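Home | Posts | Workshop | Kitchen | About

Counter depth, drawer boxes and where the toaster lives

31/07/2022

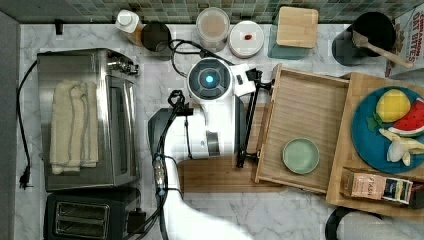

The counter this week, with the small plate in the drawer and the toy fruit on the blue one.

The kitchen on Otby Road has one usable run of counter, and both toasters want to be on it. I measured everything again this month before moving anything. Previous attempts were done by eye and had to be undone.

The toaster oven stays on the left. It needs clearance at the sides and top when it is running, so the folded towel that sits on it comes off before the knob is turned. I would like to say this has been a firm rule from the start. The two-slot toaster is next to it. Each appliance has its own cord, and they are never run together, as the circuit also carries the kettle and trips with any two of the three.

The drawer is the part I get asked about. It is light wood with a slatted bottom, and it came out of the old Barta unit when that was broken up. Outside width is 326 mm. The runners are gone and I have no plans to replace them. Used loose on the counter it does the job of a tray with proper sides, and crumbs drop through the slats onto whatever is underneath. I keep a board under part of it to lift it, which makes it easier to pick up and wipe below. The disadvantage is that it slides. Two strips of cork, 30 mm wide, should fix that. They are cut and waiting for glue.

Plates: the small pale green one goes in the drawer. The blue one is too wide to share that space comfortably, so it gets the larger wooden piece to the right. At present it holds the toy lemon, banana and watermelon slice. These belong to my nephew, and the watermelon has been through the dishwasher twice with no loss of color. The lemon has not been tested.

Containers go along the back, against the mosaic tile. Renji Maruyama suggested a shelf there, 154 mm deep, fixed above the tile line. I drew it up and decided against it. The shelf would put the containers at a good height but would also need four holes in a wall I know very little about. Genji Amano at Skustercombe has offered to lend me a detector, so the question may be reopened.

Remaining work:

- glue cork to drawer base
- shorten the Budo rail by 43 mm
- oil both boards, two coats, a day between
- find a better place for the towel

I have not settled on an oil. The last one stayed tacky for over a week and picked up every bit of flour in the room. If anyone has used plain mineral oil on slats this narrow, the comments are open.

Filed under: Kitchen, Storage, Small repairs

Contact | © 2022 All text and photos by the author | Back to top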